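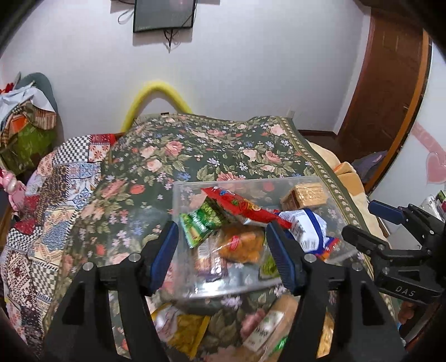
法昆多·韦恩丘曼(Facundo Huenchumán)
急诊医学教育组 模拟教学协调员

六月 周三 模拟室记录

上午带新一批住院医做气道站,下午排下个学年的轮转表。

气道站:成人插管模型用的是Paredes那台,左侧肺袋漏气,通气时胸廓抬起不对称,有两个人据此判断插管过深,退了管。判断思路没错,问题在模型。肺袋已换,换后双侧一致。备用肺袋只剩一个,要补。

可视喉镜Wanix的屏幕在第三组时黑过一次,重新插线后恢复。接头有点松,先贴了标签,没有送修。

带教反馈:Dardo认为每组5人太多,后面的人站着看的时间比动手长。我同意。下次拆成两组,另一组先去做超声引导置管,中途交换。Dardo带超声那边,我留在气道这边。

轮转表:Umham院区夜班名额没有变,Skarnstead院区十一月以后少收一名二年级。麻醉科轮转原来放在第三个区块,和儿科急诊撞了,暂时挪到第四个。行政轮转还没人认领日期,等总住院医回复。

问卷收回62份,其中11份没填“监督是否充分”一栏。怀疑是那一栏排在背面,没翻过去。下一版改成单面,顺序也调一下,把自由意见放最后。

耗材预算还剩3,000,肺袋和润滑剂从这里出。穿刺垫先不买,旧的翻面还能用一轮。

待办:
订肺袋
问设备科喉镜接头
把轮转表第二稿发给Dardo
气道站评分表里“预给氧”一项要写明时长,今天三位考官打分标准不一样

17:40 锁门,模型已擦拭归位,喉镜在充电。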